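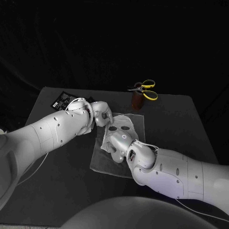 Collecting > Small Souvenirs > Opinion

Souvenir Magnets Should Carry a Date

By Somkiat Thammasiri

A refrigerator magnet sold in a gift shop usually carries one piece of information, the name of the place. Sometimes the name is joined by a picture of a bridge or a fish. On the back there is a magnet, a spot of glue and, if the buyer is lucky, a country of manufacture. There is almost never a year.

I think this is a fault in the product and that it should be fixed at the factory. The fix is cheap. A mold can hold a two-digit number as easily as it can hold a fish. A printed magnet can carry the year in small type along the lower edge, where postcard publishers have often put their reference numbers.

My catalog stands at 3047 magnets. Of these, 1221 have no date on the object and no paper record with them. I can place many of them within a decade by the backing material or the typeface. For the rest I have a place name and a guess. The guesses are entered in a separate column so that they can't be mistaken for facts, and I would like that column to stop growing.

What the back of a magnet can tell you

Flexible sheet magnets and hard ferrite discs were sold side by side for a long time, so the type of magnet is weak evidence. The glue is slightly better. An amber, brittle glue spot suggests age, but a magnet kept above a stove will reach that state much sooner than one kept in a drawer. Sunlight does the same thing to the front. Reds go first, and a faded magnet from a south-facing kitchen can look twenty years older than its twin.

Stickers are the best evidence and the least durable. A price sticker with a shop code will often give a range of a few seasons, provided somebody else has recorded the same code with a receipt. Most buyers peel the sticker off on the day of purchase. I don't blame them. The sticker was put there for the shop, and the magnet was bought for the front.

The Flastville lighthouse magnet shows the problem well. It was sold in the same mold for many years, first by Nonov and later by Morikawa, which bought the tooling. The two makers used the same resin color for the tower. The Nonov version has a slightly deeper recess for the disc, and the Morikawa version has a flatter base. With a caliper you can tell them apart. Within either maker's run you can't tell an early piece from a late one at all, and I have 7 of them in a tray that are, for catalog purposes, the same object.

The shop's objection

Shop owners give a reasonable answer when this is raised. A dated magnet goes stale. If the carton says last year, the customer in February wants a discount, and unsold stock becomes scrap. An undated magnet can hang on the rack until it sells, however long that takes. The owner of a small shop on the pier at Lendulen told me she still had pieces from her first order on the wall, and that she planned to sell every one of them at full price.

I accept the point about the front of the magnet. A large year on the front makes the piece a commemorative, and commemoratives have a short shelf life. A small year on the back is a different matter. Customers seldom turn a magnet over before they buy it. Other goods have handled this for a long time with a mold clock, a small dial pressed into the plastic with an arrow pointing at the month of production. It is easy to overlook and has no effect on the price. Many storage tubs and bottle caps have one. A magnet in the shape of a lobster could have one too.

The owner would also gain something. A date mark lets her find out which batch had the weak glue. At present, when a customer comes back with a tower in one hand and a disc in the other, she has no way to tell the supplier which order it came from. 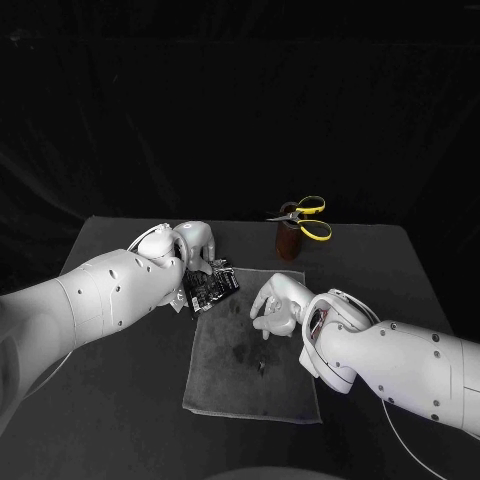 The collector's objection

The second objection comes from my own side, and I find it weaker. Some collectors say that the missing date is part of the interest. Working out the age of a piece from its glue and its lettering is a skill, and a printed year would make the skill worthless.

It is a skill, and I have spent many evenings on it. But the results are poor. When I was able to check my estimates against dated receipts from an estate lot, I was off by more than five years often enough to go back and widen the ranges on every similar entry. A method that performs that badly is worth keeping only where there is no better source. There would still be plenty of old undated stock to argue over, and the argument about who made the first Flastville tower will run well past my lifetime.

There is also a concern about value. If every magnet carried a year, the early ones would become expensive and the late ones would be ignored. I expect some of that would happen. It has happened with other small souvenirs, and the people who trade in them seem to manage. Most magnets are worth less than the postage in any case.

What to do with the ones you own

Manufacturers move slowly, and the change costs them a little effort with no obvious return, so I don't expect it soon. In the meantime the buyer can do the job. Write the month and year on the back with a fine permanent marker, on the resin or the sheet and never on the disc, where the ink rubs off against the refrigerator door. Let it dry for 2 minutes before putting the magnet up. If the back is black, use a paint pen, or a small paper label under clear tape.

Add the shop if there is room. If there is only room for one thing, write the year. The place is already on the front.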